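Larnberg Folding Workbench, 174 cm

Stock code: Masilela range, full size
Price: £45 deposit, balance on dispatch
Availability: back in stock from 11 Apr 2020

The Larnberg is a bench for people who have been using the kitchen table and have been asked to stop. It folds flat, stands up by itself and will take more weight than you ought to be lifting on your own.

The top is solid beech, oiled twice before it leaves us. It will get scratched. We mention this because a customer in March returned one on the grounds that it had "marks from tools", and we are still thinking about that.

Legs are steel, with a locking bar that closes with a clunk. If you don't hear the clunk, please don't lean on it. Mbali Swanepoel tests the hinges in our workshop by opening and shutting them 4000 times, then goes home and refuses to open anything.

What's in the box
Bench top
Leg frame with locking bar
Hex key (you will lose it; spares are free)
Instructions, largely drawings

Assembly takes 30 minutes, or an afternoon if two of you do it.
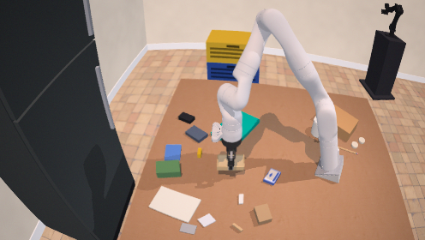 Care: wipe with a dry cloth and re-oil once a year. Gekedano bench oil is sold separately and smells of oranges, so keep the lid on if you have a Labrador.

Delivery is to the kerb only. The driver is not allowed to carry it through the house, however nicely you ask.

Goes well with
Rulow clamp set
Rulow side shelf
Masilela stool, low

Returns accepted within 30 days, unused, or at least convincingly dusted.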